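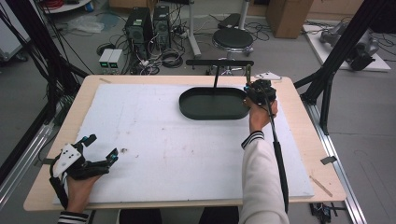
**Care of Wooden Tables in Shared Kitchens and Workrooms**

Kirilon Residence provides wooden tables in all shared kitchens and in the ground-floor workroom. Residents are asked to follow the guidance below, which was revised in July by Yamuna Rai of the Housekeeping Office.

**Daily cleaning**

Wipe the surface with a soft cloth wrung out in warm water and a little dish soap. Follow the grain, then dry the table with a second cloth. Standing water should be removed at once, particularly near joints and edges. Scouring powder, bleach and ammonia-based sprays are not permitted on any wooden surface.

**Protecting the surface**

- Place a board, mat or tray under work that involves glue, paint or cutting.
- Use a trivet for any pan taken from the stove or oven.
- Lift heavy items into position. Dragging them scratches the finish.

**Marks and stains**

White rings left by cups often fade if rubbed lightly with a dry cotton cloth. Dried candle wax may be hardened with a wrapped ice pack and lifted with a plastic scraper. Ink and oil stains should be reported before any treatment is attempted.

**Oiling and sanding**

Unvarnished tables are oiled every 8 weeks. Apply a thin coat, wait 32 minutes, and wipe off the excess. Rough patches may be smoothed beforehand with 200-grit paper, working by hand only. Lay oily rags flat outdoors to dry before disposal, as folded rags can catch fire.

Requests for repairs should be addressed to Narayanan Kurup at the Kaden Street entrance desk, which is open on Monday mornings.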